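4.3 Hanging posters with the Kontogiannis rail

1. Wipe the wall and let it dry. Mark the rail line 70 inches above the floor.

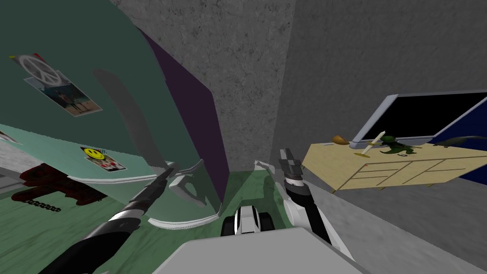 Sointu Partanen: On painted walls I wait a full day before step 2.

2. Press the rail to the line – do not slide it.
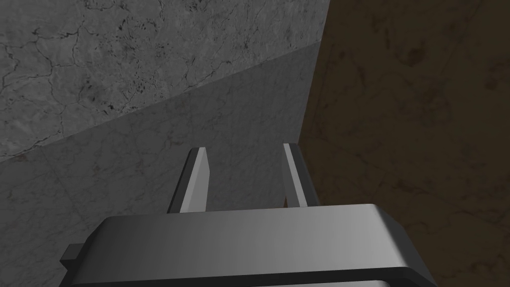
Hendon Technical Publications

3. Hold for 14 seconds.

CAUTION: Do not use near heaters.
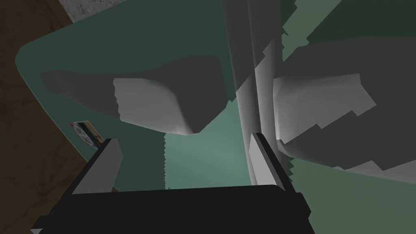
4. Clip each poster at both top corners.

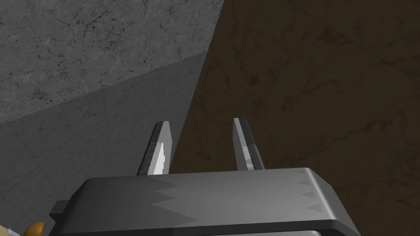
Hendon Technical Publications

NOTE: For heavy frames, use rail 925.

Related items
Clollano corner clips
Mirkholm rail 809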